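Subject: Re: [manip-data] Do mixed small objects help, or only confuse the policy?
List: manip-data at Geltis
Sent: 16:37

Dear all,

I answer to the message from this morning, which I quote in part so that those who read the digest can follow.

> We trained on single-object grasping with hand-held grippers and it
> transfers quite well to our arm. When we go to a container with many
> small things in it, the success falls down. We see two kinds of error:
> the fingers come in too wide and push the neighbour, or they close
> when the object is standing between them but not centred.
>
> Has anybody compared tidy recordings (one object, plain table) with
> recordings made in real homes, with everything lying together? And do
> you filter the episodes where a neighbour is touched?
>
> Also, is it worth to record the second gripper when it does nothing?

We made a comparison of this kind for the Mememcombe study, and I can share what we have. It is not published yet, so please take the numbers as working numbers.

The setting was simple. We had two training sets of 400 episodes each. The first set was recorded on a plain table in our own laboratory, always with one object in view. The second set was recorded in homes, with bottle caps, small tubes and small boxes together in a shallow tray. The network was the same one, Atano, with the same number of training steps and the same image size. Then we tested both on the arm with 37 tray layouts that were in neither set. The policy had to take out one named object and put it down beside the tray.

The policy from the plain table took out the right object in 7 of the 37 layouts. The policy from the homes did it in 22. I was surprised by the size of the difference, and I repeated the test with another random seed before I believed it. The second seed gave 9 and 21.

For those who have not worked with this kind of material, these are two views from the home recordings, both from the cameras on the grippers.

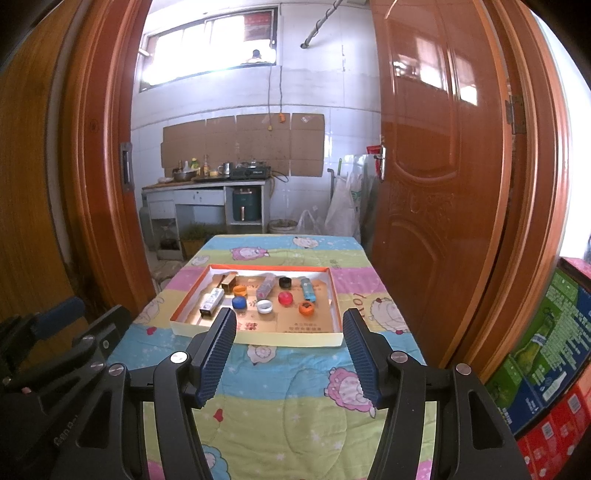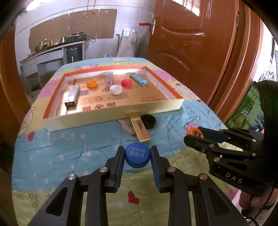
Bottle caps and other small objects with a cardboard tray on a patterned quilt, two views from one home.

The second one shows the point which I think is the important one for the question. The blue cap is on its edge between the two pads. In our plain-table set the caps were nearly always lying flat, because a person who puts one cap on an empty table puts it down flat without thinking. The network had then almost no example of a cap seen from the side with the ridges towards the fingers. If you have only this in your data, you will see your second kind of error, I am quite sure of it.

About the first kind of error, the fingers that come in too wide. I looked at the opening of the gripper over time in both sets. On the plain table people open the fingers fully and close them only at the end — there is no reason to do something else. With neighbours in the tray they begin to close earlier, on the way down, and they also turn the wrist more. So the policy learns a narrow approach only if the recording makes a narrow approach necessary. We tried to produce the same effect by cutting the plain-table episodes and changing the opening values by hand, and it did not work well. The images then no longer fit to the values, and the arm hesitated above the tray.

Now to the filtering. In the beginning we removed every episode where a neighbour was touched. This cost us nearly a third of the home set, and the result became worse. My explanation is that the removed episodes contain the corrections: the finger meets a box, the person goes back a little and comes again from another side. We now keep these episodes and remove only those where an object falls off the table or where the tracking of the gripper position is lost. I would be glad to hear if other groups found the opposite.

The background was a worry for us as well. A quilt with many printed figures and colours is hard for the usual segmentation tools, and printed letters on the bottom of a box are also not easy. We first wanted to cover such surfaces with a grey cloth in all homes. Finally we did not do it, and I am now content with that decision. With the patterned surfaces in the training, the policy was less disturbed when we changed the tablecloth in the test. But I must say that we tested only 5 cloths, and I would not build a strong claim on it.

For the question of the second gripper, my answer is less certain. We kept it in the recording also when it was waiting. It costs disk space, and for the pure picking task we saw no gain. For the tasks where the tray has to be held, it was needed of course. There is one small advantage: the waiting gripper is often in the view of the working one, and so the network gets used to seeing it there. If you train only with one gripper and later mount two, please check this. We had an arm that stopped each time the other one came into its image.

Some practical remarks, if you want to do the same comparison:

Please write down the task sentence before the recording and not after it. We wrote some afterwards and found "cap" where "lid" was used in the test.

Change the layout in the tray between episodes. After a few repetitions people put everything back at the same place.

Check the clocks of the two grippers against each other at the beginning and at the end of each session. Ours were drifting apart, and we noticed it only in September when a large part was already recorded.

The list of the 37 layouts is in the folder of the Org working group, under "tray tests". The sketches are drawn by hand, but the distances are written on them in millimetres. I will add the second seed there tomorrow, and the opening curves when I have corrected the axis labels.

One question back from my side. When your success falls down, do you count an episode as failed if the right object comes out but a neighbour comes out with it? We count it as failed. If you count differently, our numbers can not be compared directly.

With kind regards from Mememcombe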